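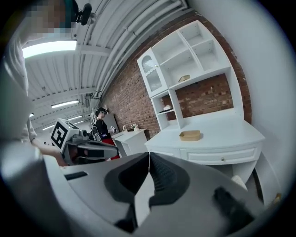 Drekville Civic Forum > National and Foreign Affairs > Ambassador's remarks and the Drulel delegation

arroyo_ward2
Members will have read the remarks attributed to our ambassador in Lemberg, in which the government of Drulel was described as "a landlord, a flag and a parking lot." The Foreign Ministry of Drulel has recalled its envoy for consultations. I wish to raise the local consequence. Drekville is due to receive a trade delegation of 33 persons in November, and the city has yet to say whether the invitation stands. I would ask that replies keep to that question.

P. Hallam (moderator)
Thread approved. Members are reminded that the forum rules on national origin apply to quotations as well as to original comment. The ambassador's sentence has now been quoted once and need not be repeated.

northbank_reader
The invitation should stand. It was issued by the city, and the city has insulted no one. To withdraw it would suggest that we share the ambassador's opinion. I would go further and ask the mayor to write to the delegation directly.

Quarles54
I must disagree with the previous member. A mayor has no business writing to foreign officials in the middle of a diplomatic dispute. The State Department speaks for the country, and if it wishes to apologize it has the staff to do so. The ambassador's language was poor. The substance, that aid money sent to Drulel has not been properly accounted for, was raised in two congressional hearings and was never answered.

arroyo_ward2
The member may be right about the hearings. I attended neither and have read only the summary of the second. The accounting for aid is a separate matter from the wording used by a serving diplomat before an audience of reporters.

Begoña Esteban
I write under my own name, as I have family in Drulel and would prefer to be plain about it. Nearly 4000 people in this county were born there or have a parent who was. My cousin heard the remark on the morning radio and telephoned me before seven. She did not ask about the hearings. She asked whether people here talk that way. I told her that most do not, and I should like the city to say the same in a form she can read.

Quarles54
I respect Ms. Esteban's position and did not intend any slight. My objection is to the office of mayor being used for this purpose. A resolution of the city council, debated in public, would be another matter, and I would not oppose one.

northbank_reader
Then we are closer than I had thought. Does any member know the deadline for placing an item on the council agenda?

P. Hallam (moderator)
A resident petition requires 132 valid signatures and must reach the clerk by 4:00 p.m. ten days before the meeting. The form is at the front desk. Signatures gathered online are not accepted.

lemberg_returned
I lived in Lemberg for six years and would caution against expecting much. The previous ambassador said something comparable about the fishing ports, the envoy was recalled then too – and was back at his desk within the month. A resolution from Drekville will be filed and forgotten.

Begoña Esteban
It may be forgotten in Lemberg. I am asking for it to be read here. I have collected the form and will be at the Arroyo branch library from 5:30 p.m. tomorrow for anyone who wishes to sign.

Quarles54
Would Ms. Esteban kindly post the draft text before then? I will not sign a statement I have not seen.

Begoña Esteban
Certainly. I will post it tonight.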